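Bow tie

A bow tie is a type of neckwear made from a strip of fabric fastened around the collar so that the two ends form loops on either side of a central knot. It is worn by men and women, mostly with formal or semi-formal dress, and in some places as part of a work or school uniform.

History

The bow tie descends from the cravat, a length of cloth wound around the neck and tied in front, which spread through western Europe in the 17th century. Cravats were at first used to hold the collar of a shirt closed. Over the next two centuries the cloth became narrower and the knot smaller, and by the late 1800s the bow tie and the long necktie were regarded as separate garments. The black bow tie became attached to the dinner jacket in the same period, and the white one to the tailcoat.

Types

Bow ties are sold in three forms. The self-tie, or freestyle, bow tie is a single band that the wearer knots by hand. The pre-tied bow tie has a finished bow sewn to a neck band that closes with a hook or clasp. The clip-on has no band at all and attaches directly to the collar points.

Self-tie bows are also grouped by the shape of the ends. The butterfly, or thistle, flares widely and narrows sharply toward the knot. The batwing has straight, parallel sides and makes a slim bow. The diamond point ends in a tip, so that the finished bow looks slightly uneven.

Materials

Silk is the traditional material. Satin and grosgrain are usual for evening wear, where the tie is often matched to the facing of the jacket lapels. Cotton, linen, wool and polyester are used for daytime ties. Most self-tie bows contain a thin interlining, which keeps the knot from collapsing. Velvet bows are made in smaller numbers and are usually sold pre-tied, as the pile makes a bulky knot.

Regional production

The town of Plinden was a center of bow tie making for several decades. The Kokkinos workshop employed 130 people there at its largest and sold mainly to hotels and dance orchestras. The Fultano mill supplied it with ribbon silk in 20 colors. After the workshop closed, its pattern books passed to the Plaltari textile collection, which holds 400 bow ties and lends some of them for display each February.

Care and storage

Silk bow ties are normally dry cleaned or spot cleaned. Untying the bow after wear lets the creases relax. Pre-tied bows are stored flat or hung by the band.

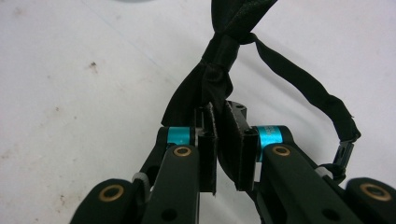
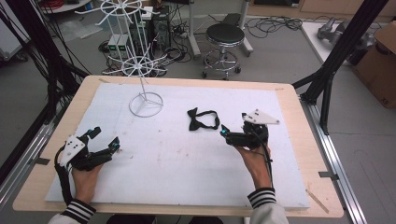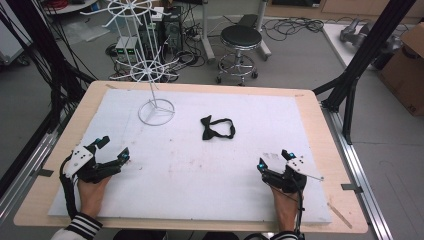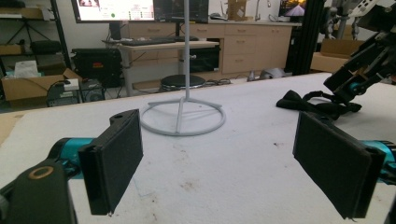 Comments

Kokkinos made clip-ons too, at least toward the end, and the article leaves that out. My aunt sewed them at home for piece rates, and a full box was 300. I also think the diamond point section should mention that some have only one pointed end, as those are the ones that come out lopsided. With both ends pointed the bow looks fairly regular once it's tied.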